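Caderno da oficina — roupa e tecidos, março

Cheguei às 9h30 e a primeira coisa que fiz foi café, a segunda foi olhar para o monte de roupa e desejar ter ficado em casa. A Lærke tinha-me deixado um bilhete colado na porta a dizer «o saco da Flasdale é para hoje», e era grande, aquele saco! Contei 39 peças, quase tudo camisas, mais uns panos de algodão que a Dagný quer para o ensaio de encolhimento e que eu separei logo para não se misturarem (da última vez misturaram-se e andámos uma tarde inteira a medir mangas a mais).

Comecei pelos brancos. Decidi não usar o cesto grande, que tem uma ripa partida e puxa fios, e fui fazendo a triagem no chão, em montes: brancos lisos, brancos com risca, cor. As riscas dão-me sempre dúvidas. A risca fina e escura parece inofensiva, mas na lavagem da Dirkholm largou tinta em duas camisas e ficaram com um cinzento esquisito nos punhos — por isso agora vão à parte, a 30 graus, e acabou-se a discussão.

O pior são as peças de cor que se enfiam no meio do branco. Uma coisa azul pequenina chega para estragar a carga toda, e no fundo de um monte quase não se dá por ela.

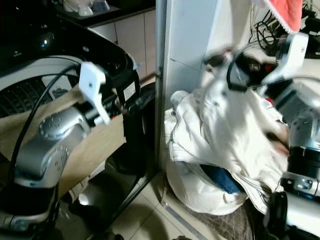
Lavagem das riscas

Programa curto, 30 graus, centrifugação baixa. Usei o detergente líquido da Thoroddsen, 18 ml, que é menos do que diz a tampa, mas a nossa água é macia e com a dose inteira fica espuma nos colarinhos. Meti um lenço branco velho como testemunha e vou guardá-lo com a etiqueta da carga, para compararmos com o próximo saco.

Azuis e restantes cores: ficam para a tarde, do avesso, sem amaciador. Dagný, se leres isto antes de eu voltar do almoço, não juntes os teus panos, por favor!! Estão dobrados na prateleira de cima, já marcados a linha vermelha nos cantos, e pesei-os a seco: 300 g o lote.

Coisas soltas para não me esquecer:
Pedir molas novas, as de madeira estão a deixar marca.
O ferro da Dinanano continua a pingar no vapor máximo. No médio porta-se bem.
Perguntar à Lærke se as camisas voltam dobradas ou em cabide, o bilhete não diz e eu não quero dobrar tudo duas vezes.
Coser o botão da camisa de colarinho redondo, está num envelope na gaveta das linhas.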